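Cardoso Textile Sorting Room: Gallery

Cardoso takes in donated clothes, towels and household linen from the collection points in Wulel and Drornness. Everything passes through one room on the ground floor, where it is unpacked, sorted by cloth type and folded for the shelves. The gallery covers the sorting and folding side of the work. Washing and mending have their own pages.

The room opens at 8.30 on weekdays. Last year 1420 bags came through it, most of them in the spring and again in October — people clear out wardrobes when the weather turns.

At the table

Knitwear and thick, soft fabrics are handled here. They shed fluff on everything, so they are kept apart from shirts and sheets until they have been folded and bagged. Knits are folded and never hung, as the shoulders stretch on a hanger.

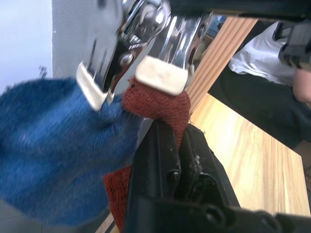
Rust-red knit with a blue fuzzy fabric beside it, at the light wooden table. The knit has a fine, soft surface and a few loose fibres along its edges.

How the piles are made up

Knits are sorted by weight first and by colour second. Heavy jumpers go to the lower shelves. Scarves, hats and anything small go in the shallow trays by the door, and these are the first things to sell when the shop opens on a Tuesday.

Towels are sorted by size. Bath sheets are folded in thirds along the length, then in half twice, so that the fold faces outwards on the shelf. Worn towels are set aside for the animal shelter in Drornness, which will take them in any condition as long as they are clean.

Pieces too worn to sell go into the rag sacks. Fliltetti collects these once a month and pays by weight. The June collection came to 79 sacks.

Visiting and donating

Bags can be left at the side entrance during opening hours. Please tie them at the top and keep shoes separate. We can't accept duvets, pillows or carpets — there is no space to store them.

Group visits to the sorting room can be arranged at the shop counter. Please allow an hour.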